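# Foremora: Frequently Asked Questions

Foremora is a two-armed sandwich bench, built in a shared workshop by people who own perfectly good hands. The questions below are the ones that come up most at the Bukton open evenings and in the project inbox. They've been sorted by how often we sigh before answering.

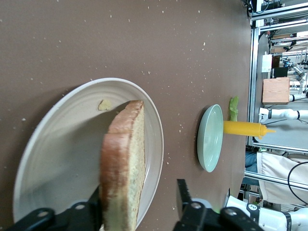
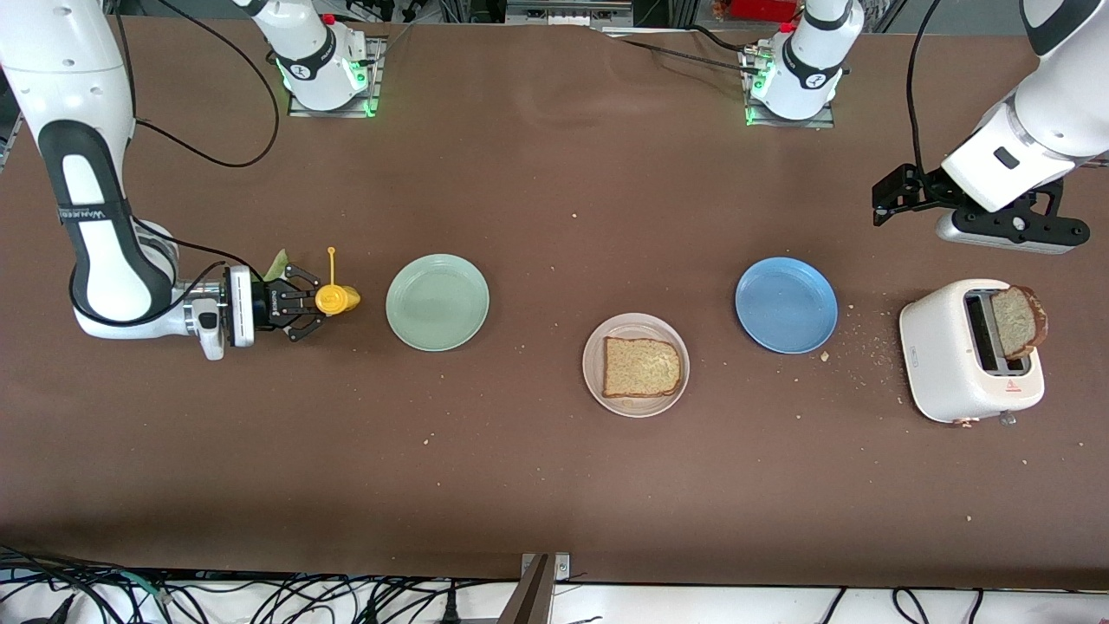 ## General

### What is it supposed to do?

Make a sandwich. One slice goes down on a plate, lettuce goes on it, something yellow may follow, and a second slice goes on top. The original plan on the whiteboard said "breakfast, fully automatic." Somebody has since crossed out "fully," and in May somebody crossed out "automatic" and wrote it back in smaller letters.

### Is it faster than making one myself?

No. You could make one, eat it, and wash the plate.

### Then why build it?

Bread is cheap, soft, and slightly different every time, so a gripper that handles it well can handle a lot of other things. It's also easy to tell when you've failed. A bad grasp on a metal block looks a lot like a good one until you measure something. A bad grasp on bread is lunch for the birds.

### Can I eat the sandwich?

You can't. The slices get picked up over and over, the fingers have been cleaned with things we wouldn't put on food, and the lettuce has seen more than any lettuce should. There's a kitchen upstairs with a sign on the door about labeling your yogurt.

## Hardware

### Why two arms? Wouldn't one be simpler?

It would be much simpler, and we miss it. Two arms mean two sets of cables, two calibrations, and a shared patch of table where they can run into each other. But one arm can hold a slice while the other fusses with a plate, and a lot of kitchen work depends on having a second hand free. Try opening a jar with the other hand in your pocket.

### How do you keep the arms from colliding?

Each has its own half of the table, plus a shared strip in the middle that only one may enter at a time. The arm that wants in asks, and if the strip is taken it waits. Early versions had both arms waiting politely for each other until we went home. Now the left one gives up first.

### What are the fingers made of?

The current set is our fourth design. The first three are in a drawer marked "Poojary," after the plastic storage bin they used to live in. If you're making your own, use screws you can reach without taking the gripper off the arm. We learned this three times.

### How hard does it squeeze?

Less than you'd guess. Position control alone is a poor fit for bread: close to a fixed width and you'll crush a thick slice and drop a thin one. We close slowly, watch the motor effort, and stop at a low threshold. The controller's effort setting runs from 0 to 1,000 in units that mean nothing outside our own code, and please don't email us asking for the conversion to newtons. There isn't one. Fresh bread needs the lowest setting that still counts as holding.

### What do you do about the cables?

We route them along the arms, tie them down with slack at every joint, and then watch them make their own arrangements. Leave bigger loops than looks tidy. A neat cable is usually one that will be unplugged the first time the wrist turns all the way around.

## Software and training

### Is it programmed or trained?

Both, in uneven amounts. Startup, the shared strip, and the limits on speed and effort are ordinary hand-written code. The grasping is learned from demonstrations, where a person guides the arms through the job and the system records what they did. It records everything, including hesitation. For a while the robot paused before every pickup, as if remembering something it had left on the stove. That was one of us.

### How many demonstrations did you need?

We have 900 that we kept. The ones we threw out included a full afternoon recorded with the wrist camera unplugged.

### What's Plaltska?

The little program that goes through recordings and flags the bad ones. The name was a typo in the first commit and renaming it would have meant editing the config files. It catches missing camera data, stalled joints, and any run in which the gripper closes on air and carries the air carefully to its destination.

### Can I use different bread?

Please do. Sliced sandwich bread is the place to start. Seeded loaves shed, sourdough has holes exactly where you want to grip, and brioche should be saved for when your confidence needs lowering. Keep a brush at the bench whichever you choose.

### Does it clean up the crumbs?

It makes the crumbs.

## Building your own

### Can I build this at home?

If you have a solid table and understanding housemates, yes. Bolt or clamp the bases down properly before you power anything. An arm that moves fast on a wobbly table will shift the table, and then every position you taught it is wrong. Put the emergency stop where you can hit it without leaning over the work area.

### Can I come and see it?

Open evenings at Bukton start at 7 p.m. Tie back long hair, stay behind the tape when the arms are live, and if you'd like to be useful, bring a loaf.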